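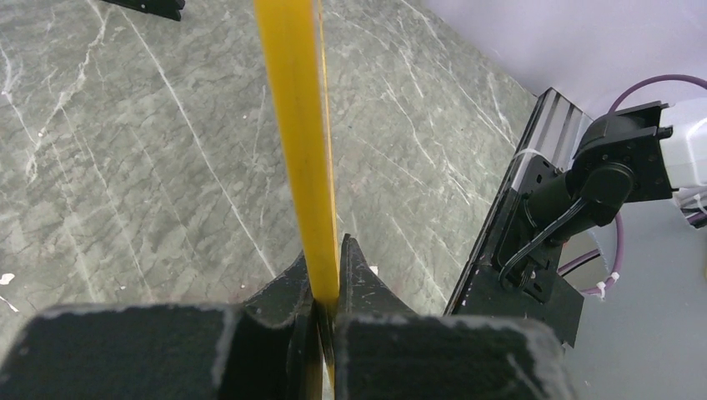
Members of the Gerell Street tool library may borrow up to three items at a time for 15 days. The paint scheme causes more questions than the rules do. Anything long, straight and easily left in the back of a truck gets yellow, the deep golden sort you see on the bar in the photo, and anything with a blade gets red. If your garage contains something yellow and you don't remember buying it, we would love to hear from you.

## Do I have to live in Himitz to join?

No. You have to be able to get to Himitz on a Saturday morning, and the bus makes that hard enough.

## What does it cost?

$12 a year. We have 1,437 items on the shelves, so the price per item is very good if you plan to borrow all of them. Please don't.

## Can I reserve the tile saw?

You can join the list. Jolien Goossens keeps it, in pencil, and she can't be bribed with baked goods, though people keep trying and she keeps eating them. Spring is the worst time to ask. Try in the fall, when everyone has given up on their bathroom.

## I broke it. Now what?

Bring it back with all the pieces, including the ones you'd like to hide. Normal wear is on us. Backing over it with a car is on you, even if it was dark.

## Do you sharpen things?

Chisels, plane irons and garden shears, yes. Kitchen knives, no. Þröstur Kjærgaard did them as a favor once and lost most of a winter.

## Can my brother-in-law use my card?

He can get his own card. We've met several brothers-in-law.

## What if I'm late?

The fee is a dollar a day and stops at the price of the tool. At that point you own it, and you can store it.

## Do you take donations?

Hand tools in working order, gladly. We can't take gas cans, half-used caulk, or exercise equipment. Leaving a rowing machine by the door overnight doesn't count as a donation.

## Who do I call when the door is locked?

Cuiping Zeng has the key on Saturdays. The number is on the door, under the flyer for the canning class. Lift the flyer.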